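Lestirik storage bin, white, open top
Rashidi Storage and Tableware, Virnbridge
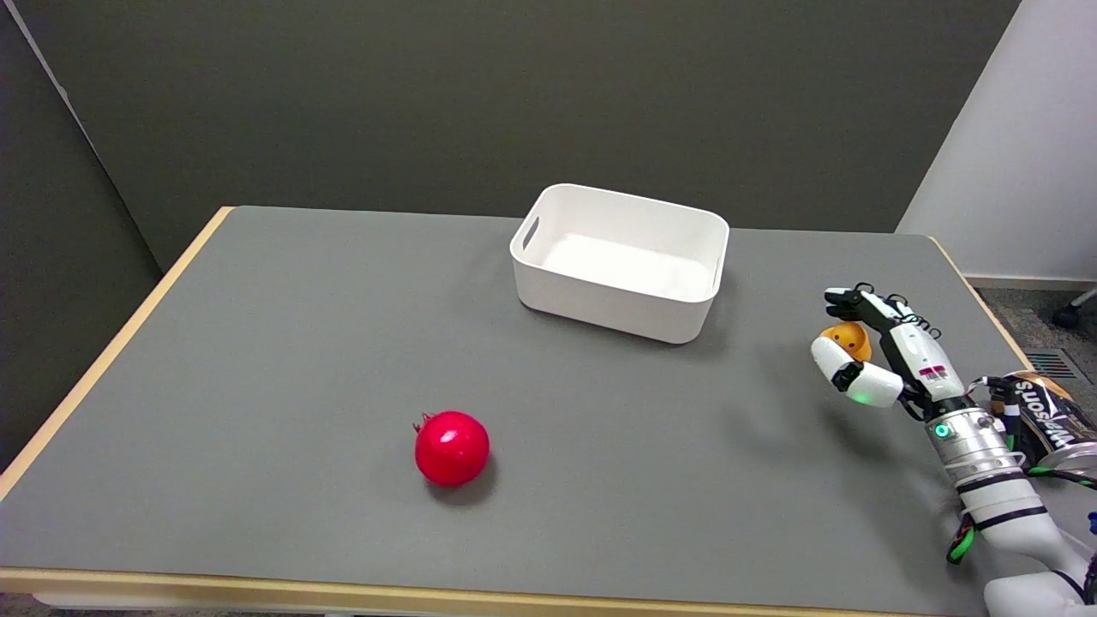
Page last changed: 2018-03-22

The Lestirik is a plain white plastic bin for shelves, cupboards and worktops. It is rectangular, with rounded corners and sides that taper slightly towards the base. There is no lid. Each short side has a slot handle, so the bin can be pulled off a shelf with one hand or carried with two.

We sell it mostly to schools, canteens and offices, but there is no minimum order and plenty go out one at a time to people sorting out a larder.

What it is used for

Fruit and vegetables that don't need the fridge, such as pomegranates, onions and oranges. Packets and tins. Small toys, balls and craft things. Cleaning cloths under the sink. The inside is the same white as the outside, which makes it easy to see what has been left at the bottom.

It is not meant for hot food or for liquids. The handle slots go right through the wall, so anything poured in above that height will come out at the sides. Fine powders such as flour should stay in their bags.

Load

Up to 9 kg when carried by both handles. On a shelf the bin will take more, but check what the shelf itself is rated for. Do not stand on it or use it as a step.

Stacking

Empty bins fit one inside another for storage. Full bins should not be stacked, as the upper one will sink into the lower one and press on the contents. If empty bins stick together, give the outer one a slight twist and pull them apart by the handles.

Cleaning

Wash by hand in warm water with washing-up liquid. A soft brush is best for the corners. Fruit juice can mark white plastic if it is left to dry, and pomegranate and beetroot are the worst for this, so wipe up spills the same day. A paste of bicarbonate of soda and water will lift most marks. Do not use scouring pads, which scratch the surface and make later stains harder to shift. Keep away from hobs and radiators.

Ordering

Order code LES-W. White only. The grey version has been dropped and will not be coming back.
Single bins are sent from Virnbridge. Orders of 90 or more go out on a pallet from the Amville warehouse, and we will need a delivery address with level access. We hold 3,760 in stock at the time of this change to the page. For orders over 1,000, please ask for a price before ordering.

The bin is sold on its own. Tables, fruit and other items shown are not included.

Returns

Unused bins can be sent back within 90 days. Please nest them and pack them in a box, as bins posted in a bag tend to arrive with split rims. If one reaches you damaged, keep the packaging and send us a photo of the bin and the label on the box.

Labels that clip over the handle slot are due in June and will have their own page.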